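OK so I've been trying to learn to sleep without my phone in the bedroom and I have Thoughts. Thread, I guess

Background: I bought a wind-up alarm clock. Like a real one with bells on top. Marites Sison from my old job swears by hers and she's the most rested person I know, so I caved

Night one. The ticking!! I put it in the sock drawer. Then I lay there worrying I wouldn't hear it from the sock drawer, so I got up and put it on a plate in the hall. A plate makes it louder, by the way. My neighbor texted at 6:40 to ask if everything was ok

Night two I slept nearly nine hours and woke up before the bells. Felt like a genius. Told everyone at work

Night three I was up until 2 reading the back of a box of tea

What I hadn't counted on is how much I use the phone to fall asleep. I had this podcast where a guy reads old train timetables, 464 episodes, and I don't think I've heard the end of a single one. Without him it's just me and every dumb thing I said in 2 years of staff meetings

So now I have a system and it's mostly working. Phone goes on the charger in the kitchen at ten. Lamp with the warm bulb, no overhead light. Paper book, and it has to be a boring one – I'm on a history of canals that my uncle left here in May

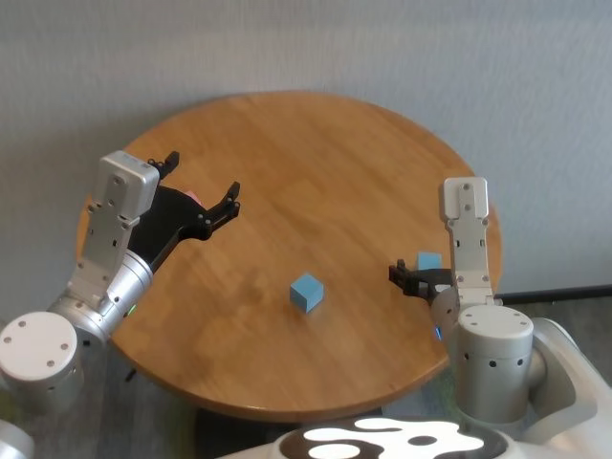

little blue cube, round table. very calming color honestly, considering it for the bedroom walls

Kenneth Cruzado replied to the last one asking what happens if there's an emergency and my phone's in the kitchen. Kenneth, I can hear it ring from the kitchen. My apartment is the size of a minivan

Also a bunch of you asked about magnesium. I tried it for 12 days and the main thing I noticed was that I was out the cost of the magnesium. Your body may vary!

The thing that helped most is embarrassing. Jonalyn Catacutan told me to write down tomorrow's list before bed so my brain quits reciting it. I rolled my eyes so hard. Did it Sunday, was asleep before I could find my place in the canal book

(The list said "call dentist, buy onions." That's what was keeping me awake. Onions.)

Still haven't fixed the 4 am wake-up. If you have tricks that aren't "just get up and clean something," I'd love them – I've already cleaned the something

Clock update for those who asked: it gains twelve minutes a day so I'm early to everything now. My boss thinks I've turned my life around

Going to go wind it. Night all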